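Erent stellt Planungsleitfaden für zweiarmige Roboterzellen vor

Investitionsrechnung, Flächenbedarf und Folgekosten in einem Dokument zusammengefasst

Der Anlagenplaner Erent veröffentlicht im Oktober einen Leitfaden zur Beschaffung zweiarmiger Roboterzellen für Handhabungsaufgaben mit kleinen Teilen. Das Dokument umfasst 50 Seiten und richtet sich an Betriebe und Forschungseinrichtungen, die eine erste Zelle budgetieren oder eine bestehende Anlage erweitern wollen. Es wurde gemeinsam mit dem Komponentenlieferanten Harico und dem Ingenieurbüro Duda erarbeitet.

Der Leitfaden gliedert die Beschaffung in 19 Positionen. Neben den Armen und Greifern werden Gestell, Montageschiene, Kameras am Handgelenk, Kabelführung, Rückwände, Steuerrechner und Ersatzteile getrennt ausgewiesen. In den ausgewerteten Angeboten fehlten nach Angaben von Erent vor allem Kabelführung und Ersatzfinger; beide wurden nachträglich bestellt und einzeln abgerechnet.

Ein eigenes Kapitel behandelt die Auswahl der Prüfteile. Empfohlen werden Gegenstände mit beweglichen Gliedern wie Schlüsselringe und Ketten. An ihnen lassen sich Fingergeometrie, Abstand der Arme und Kamerawinkel beurteilen, bevor die Stückzahl festgelegt wird.

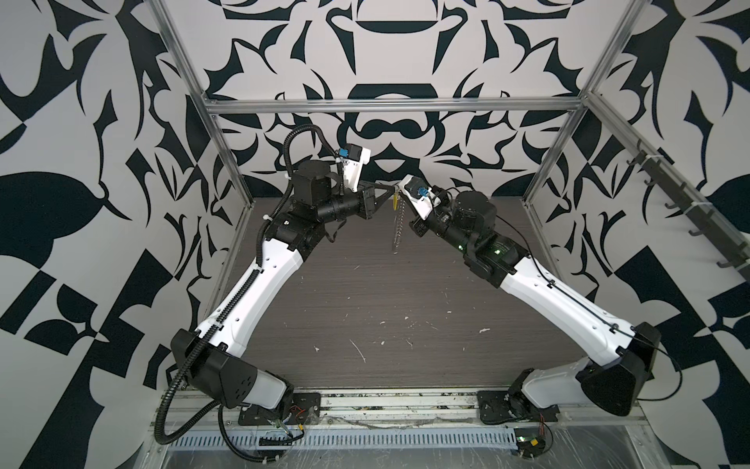
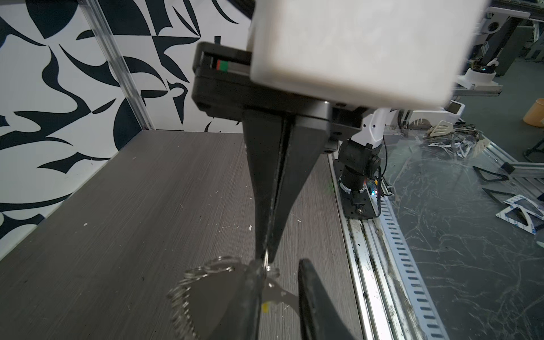
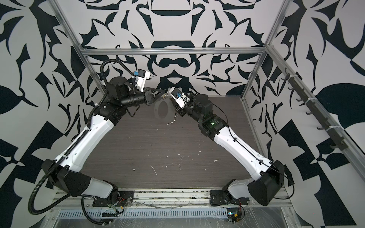

Zweiarmige Zelle mit Aluminiumgestell und gemusterten Wandflächen.

Mahfuz Cassim wies bei der Vorstellung darauf hin, dass der Kaufpreis der Arme die Entscheidung zu stark bestimme. Wer die Einrichtzeit nicht als eigene Position führe, verschiebe sie in den laufenden Betrieb und finde sie dort nicht wieder. Er riet außerdem, Greiferfinger als Verbrauchsmaterial zu buchen.

Für die Kalkulation setzt der Leitfaden im ersten Betriebsjahr 254 Arbeitstage an. Wartung und Kalibrierung werden nach Betriebsstunden geplant; das erste Prüfintervall liegt bei 500 Stunden. Geprüft werden Schraubverbindungen an den Grundplatten, Spiel in den Gelenken, Sitz der Kamerahalter sowie Zugentlastung und Biegeradius der Leitungen. Für jede Prüfung ist ein Formblatt enthalten, das Stillstandszeit und Materialeinsatz getrennt erfasst.

Bei der Flächenplanung unterscheidet das Dokument zwischen Grundfläche des Gestells, Bewegungsraum der Arme und Zugangsfläche für das Bedienpersonal. Steuerelektronik und Netzteile sind gesondert einzuplanen. Für geteilte Arbeitsräume wird empfohlen, Nachbarzellen bereits im ersten Aufstellplan einzutragen, auch wenn deren Beschaffung noch nicht freigegeben ist.

Die Tabellen zur Kostenrechnung stammen aus dem Projekt Rothe, in dem Erent und Duda Angebote für Zellen vergleichbarer Bauart ausgewertet haben. Preise einzelner Hersteller sind nicht enthalten. Die Felder sind frei belegbar; Abschreibungsdauer und interner Stundensatz müssen vom Anwender eingetragen werden.

Der Leitfaden erscheint als PDF in deutscher Sprache. Die Kalkulationstabellen werden als separate Datei bereitgestellt. Bestandskunden von Erent und Harico erhalten beide Dateien ohne Berechnung über ihren Ansprechpartner im Vertrieb.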